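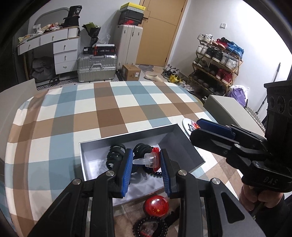
Home Tips > Medicine Cabinet & Supplements

Storing Herbs, Teas and Supplements at Home

Most people keep their vitamins in the bathroom or on the shelf over the stove. Both are poor spots. Steam gets into the bottles every time they are opened, and heat shortens the life of oils, probiotics and anything in a soft gel. A bedroom closet shelf, a hall cabinet or a kitchen cupboard well away from the oven and dishwasher will do better. Pick a place that stays dry and dark, and high enough that children can't get to it.

Keep things in the bottle they came in. The label has the dose, the lot number and the expiration date, and you will want all of them sooner or later. Brown glass and opaque plastic also keep light out. If you use a weekly pill organizer, fill it one week at a time and leave the rest sealed. Some tablets should not go in an organizer at all. Check the label or ask the pharmacist.

Cotton and drying packets

Take the cotton out once the bottle is open. It was put there to stop the tablets from breaking in shipping, and after that it only pulls in moisture. The small drying packet is different. Leave it in until the bottle is empty, then throw both away. Don't move old packets to new bottles.

Dried herbs and loose tea

Chamomile, peppermint, lemon balm and the like keep best in glass jars with tight lids. Fill the jar close to the top so there is less air inside. Whole flowers and leaves hold their smell longer than cut or powdered ones, so crush them when you are ready to use them. Rub a pinch between your fingers. If you can't smell much, it is time to replace it.

Label every jar with the name of the herb and the month you filled it. A strip of masking tape and a permanent marker is enough. Dried leaves look a lot alike after a while. If you end up with a jar you can't identify, throw it out.

If you dry your own, July is a good month for mint and lemon balm. Cut in the morning after the dew is gone, tie in small bunches and hang them out of the sun. They are ready when the stems snap. Leave them in the jar for a few days and look at the glass. Any fog on the inside means they need more drying. Any mold means the whole jar goes.

Tinctures and droppers

Stand tincture bottles upright. Alcohol softens the rubber bulb on a dropper over time, and a bottle on its side will leak. Wipe the neck before you put the cap back on or it will stick. To loosen a stuck cap, hold it under warm running water for a minute, dry it and try again with a rubber jar grip. Don't touch the dropper to your tongue or the side of a cup. If it does happen, rinse it in hot water and let it dry fully before it goes back in.

Fish oil and flaxseed oil

Flaxseed oil goes in the refrigerator, opened or not. Fish oil capsules can usually stay in a cool cupboard, but read the bottle. Cut one capsule open now and then and smell it. A strong, sour or paint-like smell means the oil has turned. Capsules stuck together in a clump have been too warm at some point.

Cleaning out the cabinet

Go through everything twice a year. Take it all out, wipe the shelf with warm water and a little dish soap, and let it dry before anything goes back. Sort by date, with the oldest in front. Get rid of tablets that have changed color, cracked or started to smell. Don't flush them unless the label says to. Many pharmacies have a drop box. Otherwise mix them with used coffee grounds in a sealed bag and put that in the trash.

Keep a list

Write down each product you take and how much, and tape the list inside the cabinet door. Keep 2 copies, one at home and one in your wallet. Herbs can interact with prescriptions, blood thinners and sleep medicine especially, so bring the list along to any appointment and before any surgery.

More in this section: Removing Tea Stains From Mugs | Travel Packing for Daily Pills | Getting Labels Off Glass Jars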